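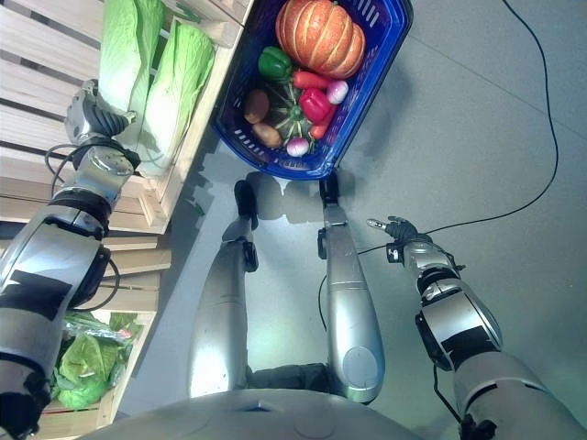
No. 15

Hello again, friends. Long one today, so put the kettle on. A lot of you have asked me whether a machine can do the boring part of a grocery job yet, and I have been turning that over all week — partly because I spent nine years stocking produce at Fitzsimmons before I ever wrote a word about robots.

My short answer is "a bit, slowly, and it depends on the vegetable." My long answer is the rest of this thread, sorry!

Start with napa cabbage. It's a kind vegetable to begin on. It's big, it stays where you set it, and the base gives you something solid to hold. A humanoid hand with its fingers curled around that end is doing more or less what I'd have told a new kid to do on the first morning.

The leaves are another story. Squeeze a cabbage too high up and you bruise the part the customer looks at. My old manager could spot a thumbprint from the other end of the aisle, and he let you know about it in front of everybody.

Divya Shenoy wrote to me after the last thread and said I'm too hung up on hands. She thinks the hard part is deciding what goes where, and she has a point. Putting a pepper down is easy. Knowing it belongs with the other peppers and not in with the carrots is a small piece of judgment, and people make it hundreds of times a shift while thinking about lunch. 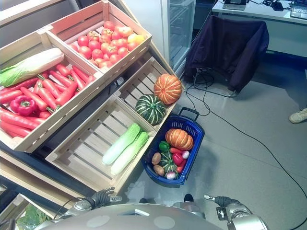

And then there's the leaning. Slatted crates on a tilt are lovely for shoppers and rough on whoever fills them, because you're reaching down and across at the same time, over things you'd rather not knock. My back still remembers the low ones. If a machine takes over one single part of that job, I vote for the bottom row.

Tomatoes I would leave to people for a good while yet. You can't just pick up a tomato, you have to pick up that tomato without starting a landslide, and every one in the heap is holding up its neighbor. I have started the landslide myself (more than once, and once on a Saturday with the whole town watching).

Pumpkins are heavy and round and have ribs. I used to think the stem was a handle. Please don't ever use the stem as a handle.

Marcus Zamora asked about speed, and fair enough. On a good morning at Fitzsimmons I could put out about 900 pieces before the doors opened, if the delivery was on time and no one wanted to chat. I don't know of a humanoid I'd bet on against that. But I'd also say speed is the wrong thing to ask for first. I was awfully slow my first week and they kept me on.

What I'd ask for is the dull stuff. Can it tell when it has hold of something? Can it put a basket's worth of mixed vegetables away without anyone stepping in? Can it do the same thing again after lunch, when the crates have been shoved over a few inches?
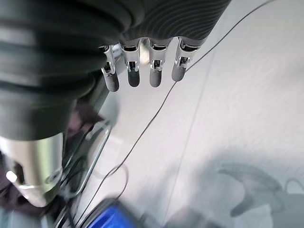 Four fingers, pointing down.

I keep coming back to fingers, Divya, I know. Smooth metal and a waxy pepper sound like a slippery pair to me, and I'd love to hear from anyone who has tried different fingertips on produce. Rubber, cloth, whatever you've got. Write to me, I read everything, even if it takes me a week.

At home I'd settle for much less, by the way. Unpack the bags, put the potatoes somewhere dark, leave the eggs alone. My sister says she'd pay good money for the potatoes part by itself.

Next time I want to get into dishes, which half of you have been begging for and the other half are dreading. If you have a drying rack that's defeated you personally, send me the story and I'll put the best ones in.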